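Rules for a Robot's Practice Table

Before a sorting arm at Nonholm is allowed near a real part, it has to pass in simulation. For years each team decided for itself what passing meant. One group ran a few dozen grasps and called it done. Another ran thousands, all with the same block in the same spot.

Zewditu Hailu was asked to write something everyone could sign. Her first draft ran long and the engineers ignored it. The version now in use, called the Vedgate sheet, fits on two pages — one for the setup, one for the results.

The setup page asks for plain things. Name the gripper model. Save the random seed. State the friction values and where they came from. Include objects with uneven shapes, and leave other items on the table so the arm has something to avoid. The results page asks for 1000 trials per task, with every failure kept in the log. A task passes at 97 percent. 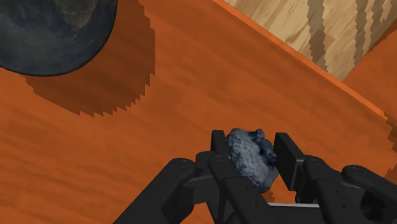

When does a simulated grasp count as a success?

The object has to stay between the fingers for 15 seconds after the grip closes, with no contact between the arm and anything else on the table.

Jairo Llanos, who runs the test cells, pushed for that second condition. Under the old habits, an arm could knock a bowl sideways and still score. "On a real line that's a stoppage," he says.

Passing in simulation earns a task 100 supervised trials on hardware. If the two failure rates are far apart, the team goes back and checks its friction and mass values before changing the control software. Aurelia Pascu, who reviews the logs, says mass is the usual culprit.

The sheet says little about how good a simulation should look. Rough shadows are allowed for tasks that don't use a camera. For tasks that do, the team must list its lighting settings and vary them between trials. Pascu wants a stricter rule on that point, and a revised draft is due in January.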